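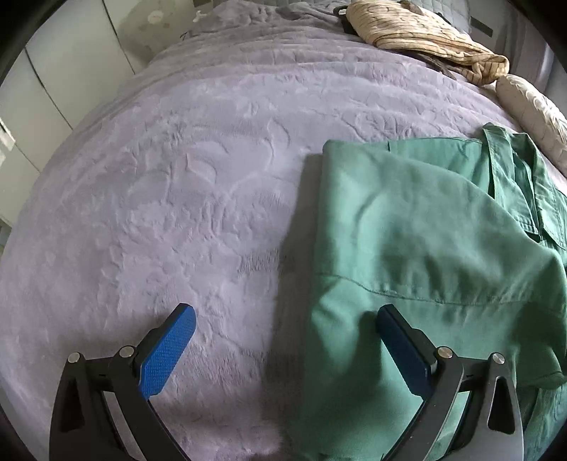

Über uns

Clumska ist ein Wäsche- und Bettwarendienst mit Sitz in Plarmont. Wir holen Decken, Bettwäsche und Kleidung bei unseren Kunden ab, waschen und trocknen sie, legen sie zusammen und bringen sie wieder zurück. Zu uns kommen Privathaushalte, zwei Pensionen und das Wohnheim in der Vokemlower Straße.

Wie es angefangen hat

Gegründet wurde der Betrieb von Helge Torvik, der vorher in einer Hotelwäscherei gearbeitet hat. Die ersten Aufträge waren fast nur Plüschdecken. Viele Leute haben eine zu Hause, aber in die normale Haushaltsmaschine passt eine Decke für ein breites Bett nur mit Mühe, und nach dem Schleudern liegt der Flor oft platt. Helge hat damals mit niedrigen Temperaturen und langen Trockenzeiten experimentiert, bis die Prägung der Decken wieder ordentlich zu sehen war. Nach diesem Verfahren arbeiten wir im Grunde bis heute.

Später kam die Kleidung dazu. Wer eine Decke abgab, fragte meistens auch nach Hemden, und irgendwann haben wir nicht mehr nein gesagt. Kenneth Laing leitet seitdem den Bereich Legen und Sortieren. Er hat auch die Legeanleitung geschrieben, mit der bei uns alle eingearbeitet werden.

Was wir machen

Decken und Überwürfe: Plüsch, Fleece, Baumwolle und Steppdecken bis zu einer Breite von 200 Zentimetern. Geprägte Decken werden nach dem Trocknen mit einer weichen Bürste in eine Richtung gestrichen. Gebügelt werden sie nicht.

Kleidung: Hemden, T-Shirts, Blusen und Hosen. Jedes Teil wird glatt ausgebreitet, an den Nähten ausgerichtet und dann gelegt. Auf Wunsch liefern wir Hemden auf Bügeln.

Wäsche im Haus: Für Kunden, die nicht selbst legen können oder wollen, kommen wir auch in die Wohnung. Gearbeitet wird dort, wo Platz ist, in den meisten Wohnungen ist das das Bett. Wir bringen bei Bedarf eine Unterlage mit und machen das Bett danach wieder so, wie wir es vorgefunden haben.

Nicht im Angebot sind Leder, Pelz und Teppiche. Dafür verweisen wir an die Reinigung Sutherland am Markt, mit der wir seit Jahren gut auskommen.

Wie wir arbeiten

Jeder Auftrag bekommt eine Nummer, die an der Tasche und auf dem Lieferschein steht. Helle und dunkle Stücke werden getrennt gewaschen, Plüsch grundsätzlich allein, weil er fusselt. Weichspüler verwenden wir nur, wenn es ausdrücklich gewünscht ist — bei Plüsch raten wir davon ab. Flecken bitte bei der Abgabe ansagen. Je länger sie im Stoff bleiben, desto schlechter gehen sie heraus, und versprechen können wir in keinem Fall etwas.

Fehlt ein Knopf oder ist eine Naht offen, legen wir einen Zettel bei. Kleine Reparaturen führen wir nach Rücksprache aus.

Unsere Räume

Annahme und Legeraum befinden sich im Erdgeschoss, Waschmaschinen und Trockner stehen im Keller. Im November haben wir den Legeraum neu gestrichen und längere Tische aufgestellt, auf denen eine große Decke ganz ausgebreitet werden kann.

Abholung und Lieferung

Innerhalb von Plarmont holen wir kostenlos ab, in Vokemlow ab einem Auftrag mit einer Decke oder fünf Kleidungsstücken. Taschen stellen wir leihweise zur Verfügung. Wer selbst bringt, findet die Annahme im Hof, zweite Tür links, bitte klingeln.

Stand dieser Seite: 4. September 2024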